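Seating Walk-Through Checklist, with Comments
Vuvus Family Hall, ground floor and mezzanine
Done by: Niamh Doherty
Read over by: Fraser Imrie
Month: December

Marking is the same as last time. OK means leave it be, WATCH means look again next round, FIX means somebody needs to bring a tool, and OUT means the chair goes to the back store with a tag on it until we decide. I have put my comments under each line because the little boxes on the printed sheet only hold four words and I have never in my life managed with four words.

Before you start

Lights all the way up, including the row over the windows.
OK. Please do switch those on. I did the first few chairs without them and had to go back and do them over, as you really can't see a hairline crack in a dark shell by the glow of the vending machine.

Floor swept and dry before chairs are moved.
OK. Swept at 7:30. Lots of grit by the street door, as you would expect at this time of year, so I did that end twice.

Kneeling pad, flashlight, soft cloth, 400 grit paper, hex keys, tags and pen.
OK, except that the 5 mm hex key is missing again. I used my own from home and it has my initials on it in nail polish, so if it turns up in the kit, that one is mine and I would love it back!

Section A: Molded chairs

We have 57 of these on the books. I checked every one and the number is right, which I was pleased about after the muddle with the loan to the library.

A1. Seat shell: cracks, splits, soft spots.
OK for all but two. Press with the flat of your hand in the middle of the seat and then again near the front curve, where people drop their weight when they sit down. The two that creaked under my hand both have a fine line starting underneath, near the back fixing. Neither has gone through to the top. Marked OUT, tagged, and put in the store with the seats facing the wall so that a kind person doesn't bring them back out for the concert.

A2. Seat surface: pattern and cleanliness.
WATCH. I am fond of the rippled pattern on the gray seats, it looks like a pond somebody has dropped a square pebble into, but it does hold on to crumbs. A dry cloth skates right over the tops of the ridges and leaves everything in the dips. What worked best for me was a soft nail brush and warm water with a drop of dish soap, brushing along the ridges, then a second wipe with plain water. It takes longer than you would like. If we could do ten chairs a week it would never get away from us.

Fraser asked whether dirt in a seat counts as a safety matter. I say it does if what is in there is dried juice, and in the children's corner it was.

A3. Edge and piping.
OK with one FIX. Run a finger all the way along the piping, right over the bend at the front. You are feeling for any place where it lifts away from the shell. On one chair near the piano it had come up for the length of my thumb, and it would catch a wool skirt or a pair of tights in a second. Do not glue it in place with the chair standing up, as the glue runs. Lay it on its back on a blanket.

A4. Frame rail.
OK. The black rails are holding up nicely and still have a shine on them. I looked for chips, and for bubbling in the finish, which would mean rust getting in underneath. A few rails have dull patches where they have been rubbing against the neighboring chair. Those are cosmetic only and I have not marked them.

A5. Base tubes and fixings.
FIX, six chairs. These tubes take all the load when somebody leans back or twists around to talk to the row behind. Turn the chair over onto the pad, hold the seat still and try to move the base. There should be nothing to feel. Six had a small amount of play and all six came right with a half turn on the bolts. Please don't go tighter than snug. We stripped a thread last spring with a bit too much enthusiasm (mine) and the replacement insert took Vrettos a month to send.

A6. Feet and glides.
WATCH. Three glides worn thin, none missing. The wood floor was refinished at great expense and one bare metal foot can put a scratch in it that you will be looking at for the next ten years. We have 2 spare packs in the drawer under the coat hooks. I didn't change the thin ones today because I ran out of time and, to be fair, out of knees.

A7. Rocking test.
OK. Set the chair on a flat bit of floor, away from the join by the radiator, and press on each corner in turn. I got a rock out of four chairs, moved them a yard to the left and it went away in every case. So please, not by the radiator.

A8. Load label.
WATCH. The supplier's sticker is on the underside of most of them but on about a third it is too rubbed to read. Fraser is going to ask Sundum whether they can send a fresh sheet.

Section B: Stacking and storage

B1. Stacks no higher than the line on the wall.
FIX. One stack in the store was over the line by two chairs. I took them down. I know the room is small and I know it is late when everybody is packing up, but a tall stack on a wood floor only needs one bump from a cart.

B2. Nothing stored on top of stacks.
OK now. There was a box of hymn sheets, and on another a very nice casserole dish with a lid. The dish is in the kitchen if it belongs to you.

B3. Clear way to the fire door, 1000 mm at the narrowest point.
OK. I measured with the tape, and from the edge of the nearest stack with the chairs as they really stand, legs and all. Somebody has been measuring from the wall in past years, going by the old sheets, and that gives a much rosier picture than you deserve.

B4. Cart wheels and strap.
FIX. Left rear wheel squeals and pulls. The strap buckle is fine. A spot of oil may do it, otherwise Jaker stock the wheel on its own and it can be swapped without taking the whole cart apart.

Section C: Mezzanine and children's corner

C1. Low benches: splinters, wobble, loose screws.
OK. I went along the front edges with the 400 paper just to take the fuzz off. No splinters found. One screw head sitting slightly high, turned down flush.

C2. Mezzanine row: chairs linked when set out.
WATCH. Links are all present. They were not all being used. If the chairs are in a row up there, please link them, even for a short meeting. It takes two minutes, and it keeps the row from creeping toward the rail as people shuffle.

C3. Small things on and under the seats.
OK after clearing. Look on the seat, look down at the back, then get the flashlight and look under. I can't say it often enough, as a small round toy on a wood floor is as good as a roller skate for anyone carrying a tray of tea. Anything you pick up goes in the lost property basket by the kitchen hatch. Please don't set it on the windowsill — it only rolls off again.

C4. Cushions and throws.
OK. Two washed, one retired. The retired one had a zipper pull missing and the zipper teeth were sharp at the end.

Follow-up list

Two cracked shells to be decided on. My vote is to let them go, as Fraser has already looked into repair and the patch would sit exactly where people sit.
Piping on the chair by the piano, glue and leave overnight.
Three glides to replace from the spare packs.
Cart wheel, oil first.
Ask about stickers.
5 mm hex key!

Comments from Fraser

Thanks, Niamh, very thorough. Agree on the two shells, I will take them to the depot when I next have the van. For A5 I would like the six chairs that were tightened to be looked at again before the spring, so could we put a dab of paint on the underside of each so we know which they were? I have added "look under the seat" to the setting-up sheet as well as this one. On A2, happy to do a batch with you some evening if you bring the nail brush.

Niamh's answer to the above: paint dabs done, green, on the underside by the back bolt. And I have two nail brushes. 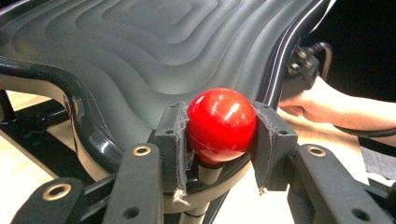 Items A2 to A5: gray molded seat, white piping and black rail, with a red ball at the front edge.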